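Papers > Applied Handling > Section 4
Abstract Introduction Methods Evaluation References

4. Evaluation of the Altance disassembly kit

4.1 What is in the kit

Altance is sold by Damska as a ready-to-run package for small refurbishers and recyclers. Two arms, one gripper option per arm, a wrist camera, a bench jig, and the Zollo task software on a yearly licence. We took the standard package with no custom fingers. The vendor offers these as an extra and says they help with thin clips; we did not test that claim. Set-up was done by two of us from the printed guide. The guide is good on cabling, poor on calibration, and the section on tool offsets refers to a menu that no longer exists in the current version.

Price is quoted per site, so no figure given here. Support is by email.

4.2 Task

Desktop towers, side panel already off, case lying flat on the bench. The task asks for a drive to be released from its bay and lifted clear. Drive bays were chosen becuase they vary a lot between makers: screws, levers, rails, sprung cages. A kit that only copes with one of these is not much use to a shop that takes whatever comes through the door.

A trial was stopped at 20 minutes, finished or not. Cables were left as found. We did not tie them back, though the Zollo manual suggests it, as this would hide the main difficulty. Most of the trouble in our early runs came from wires lying over the bay and not from the bay itself.

4.3 Teaching a new case

New case types are taught by hand guidance. An operator moves the arm to the bay, stores an approach pose, then a grasp pose, then a pull direction. Zollo fills in the rest. Approach poses transfer fairly well between similar towers. Grasp poses do not. A few millimetres of difference in where the latch sits and the fingers close on the cage wall instead, so in practice the grasp has to be re-taught for each model.

The software keeps up to 1521 stored poses per cell according to the licence sheet. We came nowhere near this. A shop with very mixed stock might, in time, and there is no tool for merging duplicates — this should be fixed before anyone calls the library scalable.

4.4 Views used for teaching and checking

Two views are available to the operator, one from a fixed camera at the bench and one from the wrist. The fixed view is used for the approach and for watching that the arms stay clear of each other. The wrist view is used close in, at the bay. Zollo shows them side by side but they are not synchronised exactly, there is a small lag on the wrist side which we noticed mostly when jogging fast.

Light matters more than we expected. Bare metal inside the case throws highlights into the wrist view and the latch finder then loses its edge. Coloured latches were easier for it than plain ones. Turning exposure down helped, at the cost of a darker picture elsewhere.
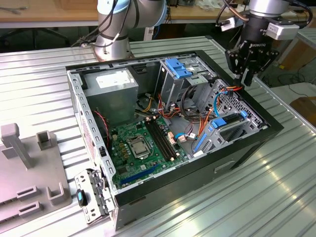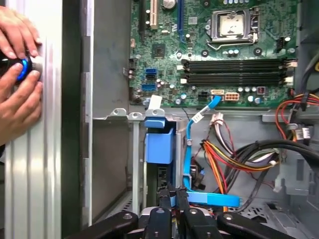
Figure 7. Open tower with blue drive-bay parts: fixed view (top), wrist view (bottom).

4.5 Comments from outside the group

A draft of this section was sent round for comment. Ivars Mägi wrote back that we are too kind to the kit on teaching time: "If every model needs its own grasp, then you are buying a very patient pair of arms and a lot of evenings. I would want to see it against a person with a screwdriver, same cases, same bench, before I spent anything." He also felt the cable question deserved a section to itself, and asked why the Venckus bench unit had not been tried alongside, as it is offered to the same shops. On the lag he was less worried than us. Slow jogging is what the guide tells you to do anyway, he said, and anyone going fast next to a drive cage will break something with or without a good picture. He would still like the exposure settings printed in full, with the lamp position.

Last updated: 9 Sep 2025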